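Condiments, Again

Last updated in April
14 comments

So I promised a few of you an update on the tray project, and since it's Thursday and my coffee is still full, let's go. Short version: we're up to about 200 examples, and I now have very strong feelings about sauce bottles.

If you missed the earlier posts, the job we call Lulto is putting kitchen stuff into a white tray with three long channels. Bottles, jars, shakers, whatever lives next to a stove. I drive both arms by hand, the software records everything, and later the learning system over at Urnenine gets to chew on it. One example is one item going from the table to the tray. Sounds easy, right? Come try it with a tall glass bottle!

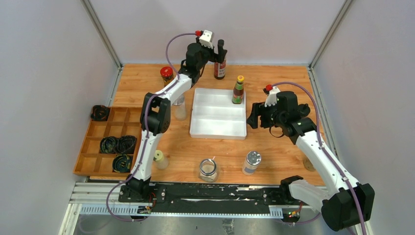

What I changed this month

The big one is starting positions. I used to line everything up the same way each time (I like things tidy, sorry), and the first model we trained got really good at my exact layout and really bad at anything else. Now I shuffle before every run. Jars go front, back, half behind an arm, wherever they land. The wooden organizer with the rolled-up straps stays on the left because it belongs to a different task and I'm too lazy to clear it every time — and a bit of clutter is good for the model anyway.

I also slowed down. My early runs were full of little jerks where I overshot the lid and had to come back, and every one of those ends up in the data. If a grab takes me more than 3 tries, I toss the run and start over.

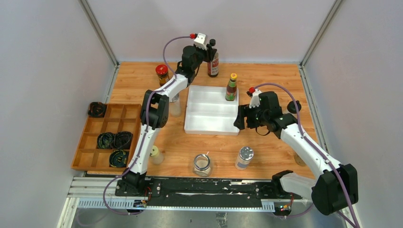

Shiny things are still the worst. Clear glass picks up light from everywhere, and the white tray doesn't help, so I've been leaning on the gripper cameras a lot more than I expected to. From up close you can judge the gap between the fingers and a jar so much better than you can from across the table. A friend at Liltonent swears by turning the overhead lights down. I tried it for an afternoon and mostly got a headache, but I'll give it another go.
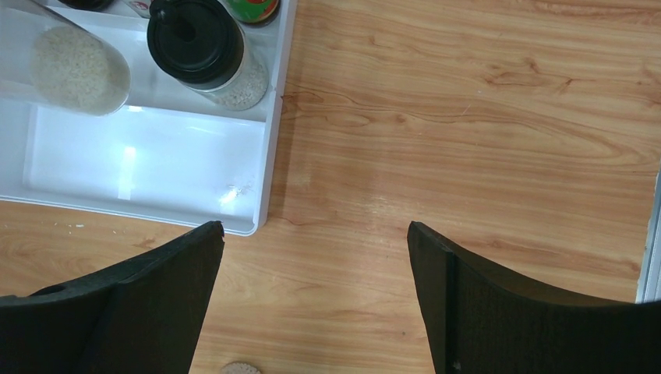 Labels are the other thing eating my evenings. Each run gets a short sentence saying what was moved and where it went, and I keep writing them differently. "Put the jar in the back." "Jar to rear channel." Bielecka, our little labeling tool, now nags me when I wander off the usual wording, and I have to admit it's a help.

Next up are the round things that roll. I've been putting those off for 2 weeks, so wish me luck, and if you've got a trick for picking up small round stuff with two flat fingers, leave it in the comments!

Shares: 4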